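How to look after a surgical cut at home

Pidura Day Clinic, patient pages
Written by Darcy Brunton, checked by Triin Org

These instructions are for adults going home with a small cut that has been closed with stitches, glue or paper strips. If your surgeon gave you different instructions on your discharge sheet, follow the sheet.

Before you leave

Ask what your cut was closed with. Some stitches dissolve and some have to be taken out, and you can't always tell which kind you have by looking. Write down the date of your removal visit if you need one. Removals are done in room 224, on the same floor as the pharmacy.

You will also want to know when the first dressing can come off and when you can shower. For most of our patients both answers are the morning after next, but it depends on where the cut is.

What you need at home

Clean towels
Mild soap with no scent
Non-stick gauze pads
Paper tape
A small mirror if the cut is somewhere hard to see

You don't need peroxide, rubbing alcohol or iodine. Peroxide and alcohol can irritate the skin and slow things down.

Changing the dressing

1. Wash your hands with soap and water for at least 20 seconds and dry them on a clean towel.

2. Peel the tape toward the cut from each side. Pulling away from it tugs on the edges. If the pad has stuck, wet it with clean water, wait a few minutes and try again.

3. Look at the cut in good light. Bathroom light is often too yellow to judge redness, so go to a window if you can.

A cut is at its weakest in the first few days. What holds it together is the stitching or the glue, and the new skin underneath is very thin. Bending, lifting and hard coughing can all pull on it. If you have to cough and your cut is on your belly, hold a folded towel against it first.

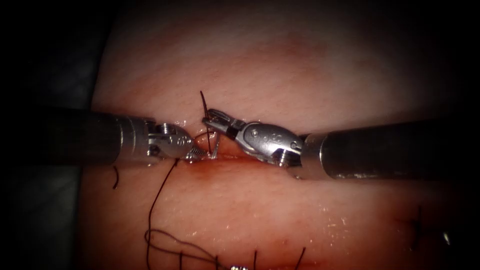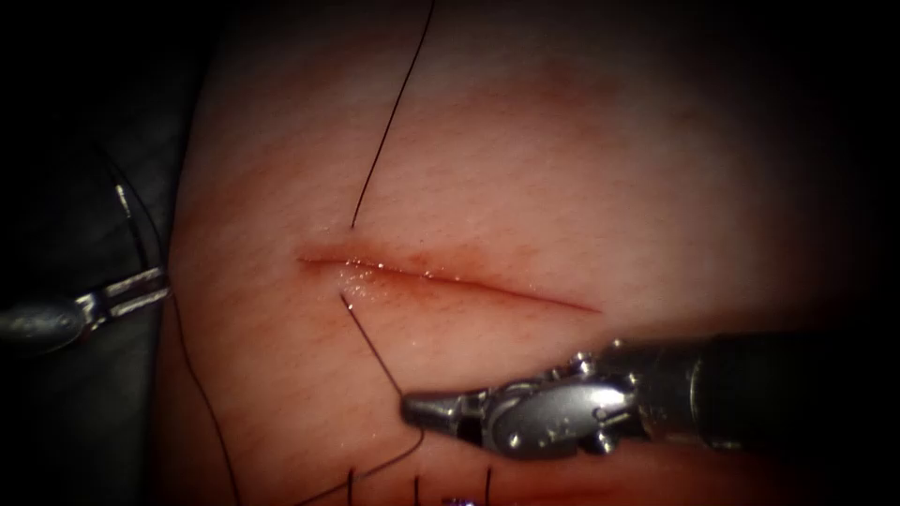 A narrow cut with its edges slightly parted.

4. Rinse with lukewarm water and let it run over the area. Do not scrub. Leave any paper strips where they are until they lift by themselves, and trim the loose ends with scissors if they catch on your clothes.

5. Pat dry with a clean towel, or let it air dry for ten minutes. Glue should only be patted.

6. Put on a new pad and tape it on two sides. Change it once a day, or sooner if it gets wet or dirty.

Once the cut is dry and closed you can usually stop covering it, unless your clothes rub.

Showering, baths and swimming

Short showers are fine once you have been told you can have them. Keep your back to the spray if the cut is on your front. No baths, pools, hot tubs or lakes until the stitches are out and the skin is fully closed. The Costigan Street pool reopens in April and we get a lot of calls then. The answer is still to wait.

What is normal

A little pink along the line, mild swelling, and itching after the first few days. You may feel a firm ridge under the skin. It softens over the following months. Numb patches near the cut are common too, and they usually shrink.

When to call us

Call the same day if the redness is spreading, if the area feels hot, if you see pus or notice a bad smell, or if the pain is getting worse instead of better. Call if you have a fever or chills. Call if the edges have come apart, even if it doesn't hurt.

If it bleeds, press firmly with clean gauze for ten full minutes without lifting it to check. If it is still bleeding after that, or if blood is soaking through quickly, go to the emergency room or call 911.

Scars

Keep the sun off a new scar for the first year. Clothing works best. Sunscreen can go on once the skin has closed completely. Ask Valentin Thaler at the front desk for the scar massage leaflet, which we don't hand out until your follow-up visit.

Related pages: Eating before your procedure; Getting a ride home; Taking pain medicine safely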